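Lustbridge Rink Support Desk
Ticket 3150-58
Subject: Skate sharpener leaving uneven edges
Opened: 22/09/2026
Status: Closed

Hi there, and thanks in advance for reading all of this, I know I tend to go on a bit. I look after the skates for our youth hockey program, and we bought the Kustedus bench sharpener from you back in March. It has been a real workhorse all through the spring and summer sessions and I've told plenty of other hockey parents to get one. But for the past couple of weeks the left skate of nearly every pair has been coming off with the outside edge higher than the inside. The kids notice it right away (my goalie says it feels like standing on a hill!) and I've had to redo pairs right before practice with everybody waiting on me.

What I've tried so far:

Dressed the wheel again with the diamond, two slow passes each time. No change.
Cleaned the holder jaws with a dry brush and then a rag. They were pretty grimy, I'll admit.
Swapped in the other 1/2 inch wheel from the drawer. Same high edge.
Checked with the Beltum edge gauge on 7 pairs. Every one was high on the outside, left skate only.

I should say the right skates are perfectly nice, and that's the part that has me scratching my head. I haven't touched the height knob, at least not on purpose - though the machine did ride in the back of my van to the Nyberg tournament and the road up there is not kind to anything.

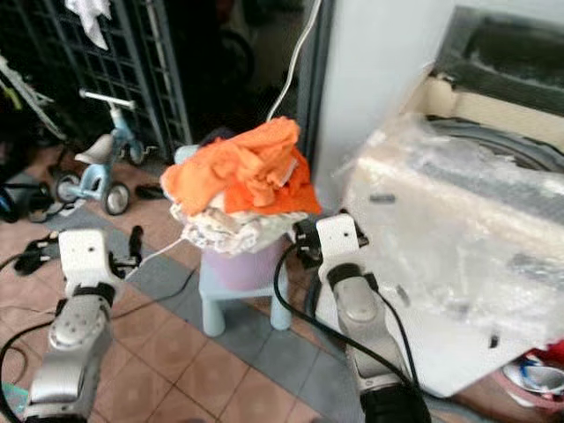 Aled Gwilliam: Thank you for such a thorough write-up, it saves us both a lot of back and forth. With the right skates coming out level, I don't think it's the wheel or the height knob. My guess is the holder. Do you by any chance turn it around for the left skate, so the toe always points the same way? If so, the blade is being clamped against the opposite jaw, and a bit of grit or a loose jaw screw on that side would tip it just enough. Could you take the two screws out of the rear jaw, wipe behind it, and put it back snug? Then run one old pair and check them with the gauge before doing any good ones.

Well, I do turn it around, and I never once thought about it! My dad did it that way on his old machine and I just copied him. I took the rear jaw off after supper and there was a little curl of steel stuck behind it, no bigger than an eyelash, and one of the screws was loose enough to turn with my fingers. Cleaned it all up, tightened it down, and ran my own beat-up pair first. Dead level on both sides. Did three more pairs for the squirts and those were level too.

One last thing while I have you. Should I be putting anything on those screws to keep them from backing out in the van?

Aled Gwilliam: So glad to hear it. A tiny drop of the blue threadlocker is fine on those, just keep it off the jaw faces. I'd also carry the holder separately, wrapped in a towel, and check the screws when you set up. I'll close this one out, but just reply here if the edge starts creeping up again and it will reopen. Good luck with the season!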